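Forums > Hardware > Desktops & Towers > Strip-down and Reuse

Tower teardown order: drives first or harness first?
Posted in September by flatcable

Working through a batch of 14 ex-office towers from the Prudby clearance. All the same chassis: black shell, gray sheet metal inside, blue plastic on every part meant to be released by hand. The CPU is already out of the one on the bench. The plan is to pull the drives, keep the power supplies that pass a load test, and send the boards to Skikach for sorting.

My question is about order. The written procedure I inherited says harness first, then drives. I have been doing drives first. The supply wiring crosses the middle of the case on its way to the bays, and the flat black data cable runs diagonally toward the same place, so everything converges next to the drive cage. With the side panel off and the tower lying down, that bundle is the main thing restricting access.

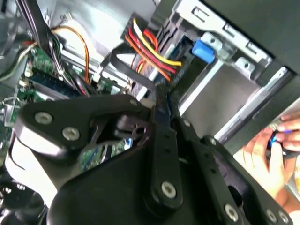 Reading time: 5 min

Harness first means unplugging the board connectors while the drives are still latched. Drives first means reaching past the bundle, but the caddies come out with no tools once the plugs at the back of each drive are off. I have not damaged anything yet. I would like to hear from people who have done larger numbers.

----

tinsnip wrote:

Harness first. You want the wires out of the way before you put a hand near sheet metal. The inside edges of a drive cage are not always deburred and I have seen insulation nicked by somebody dragging a bundle across one. A nicked 12 V wire makes the supply scrap as far as I am concerned, and you said you want to keep the supplies.

Lay the tower on its side, board facing up. Unplug the main board connector, then the CPU power connector, then work toward the bays. Fold the whole bundle back over the supply and hold it there with a hook-and-loop strap. Only then touch the drives.

----

flatcable wrote:

Agreed on the edges. On this chassis the bundle does not fold back over the supply very well, though. The wires are stiff where they leave the housing and they spring back toward the middle within a few seconds. A strap would need an anchor. The slots along the chassis wall would take one, but that is another step on every unit.

The other point is weight. Once the drives are out, the case is easier to turn on the bench, and I can get at the supply screws from the rear without lifting so much. 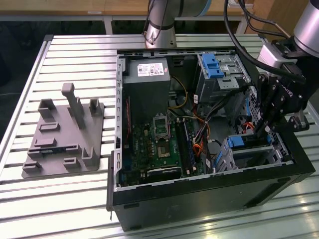

I should add that the procedure was written for an older Bremus case, where the drives were screwed in from both sides and you could not reach the far screws with the wiring in place. For that layout harness first was the correct order. I doubt it was ever reconsidered when the caddies changed to the clip type.

----

ohmically wrote:

Then the procedure is out of date and you should rewrite it. With clip caddies there is no reason to disconnect the board before the drives.

Order I use on similar cases:

1. Mains lead out, hold the power button for 5 seconds.
2. Data plugs off the drives. Pull on the plug body. If it has a metal latch, press it.
3. Power plugs off the drives. These are tighter, rock them slightly along the long axis.
4. Squeeze the caddy and draw it out in line with the cage.
5. Optical drive, by its own latch.
6. Board connectors and the rest of the harness.
7. Supply.

Steps 2 and 3 in that order, because the data plug is the more fragile of the two and it is better to have it clear before you start rocking anything.

I did 136 units this way last year and lost two data cables, both with the latch already broken when the towers arrived.
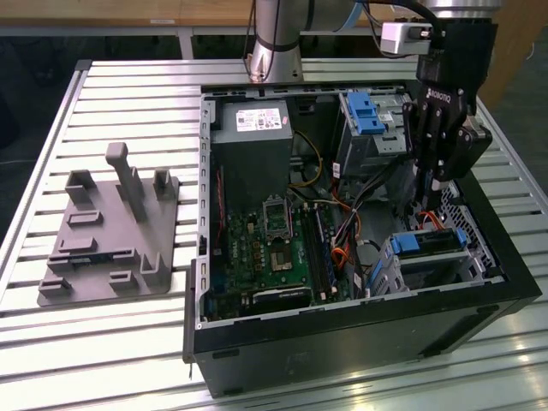
tinsnip wrote that two cables was still two more than necessary, and that the count said nothing about nicked wires, which do not show up unless each supply harness is inspected along its full length.

ohmically wrote:

Every harness was inspected. It is on the sheet. A few were rejected, all for heat discoloration at the connector, none for cuts.

----

bay_four wrote:

Possibly missing from both lists: the caddies. If you intend to reuse them, do not pull by one end only. The blue plastic on these clip types gets brittle and the rail cracks at the first pin. Support the drive from underneath as soon as it clears the cage, and keep it lined up with the slot until then. Tilt it early and the corner of the drive catches on the cage wall.

Stöckli sells replacement rails, but only in bags of 200, so a cracked one means you either buy a lifetime supply or leave a bay empty.

----

flatcable wrote:

Useful. I have cracked one rail so far, on a unit that had been stored in an unheated building. I had put it down to temperature. It may have been the angle.

What do you do with the drives once they are out? I have been leaving them in the caddy until wiping is finished, then separating them. It keeps the label readable and gives you something to hold that is not the circuit board. 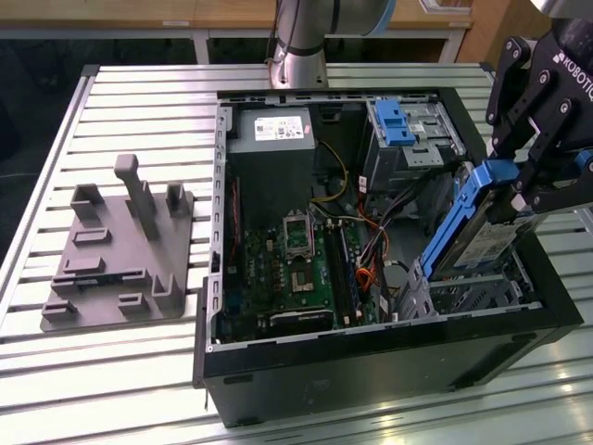

Page 2 of 2

bay_four wrote:

Same. In the caddy until wiped. I also write the unit number on masking tape and put it on the plastic. Do not put tape over the drive label or over the breather hole if the drive has one. Adhesive in the breather hole is a nuisance to deal with later.

----

tinsnip wrote:

I will concede the order for clip caddies, provided the bundle is held aside while the caddy is moving. One hand on the wires or a strap, I do not mind which. I do not concede it for anything with screws.

For the optical bay I would still do the harness first. On a lot of these the power lead to the optical drive is the shortest branch and it goes tight before the drive is far enough out to reach the plug.

----

ohmically wrote:

Unplug it before you slide the drive – that is a matter of reaching in behind, and on an open tower lying flat there is room. If there is no room, do it your way.

----

flatcable wrote:

Tried both on the next two units this afternoon. Drives first took roughly half the time up to the point where the cage was clear. After that there was no difference. The optical lead was short, as tinsnip said, but the plug could be reached before the latch was released.

I will rewrite the procedure as follows: drives first where the caddies are clip type, bundle held aside by hand, drive supported from below as it leaves the cage. Harness first for the old Bremus cases, of which there are still several at the back of the store.

One open item. The thin red cable down the wall of the case is not on the parts sheet. I assume it is an intrusion switch or a front panel lead and have been leaving it with the chassis. If anyone knows whether Skikach wants it with the board, please post the answer, as the first pallet leaves before the end of the month.

----

bay_four wrote:

Trace it to the board header before you decide. If it is an intrusion switch it stays with the case. They returned one of my boxes over loose leads, so do not send it attached.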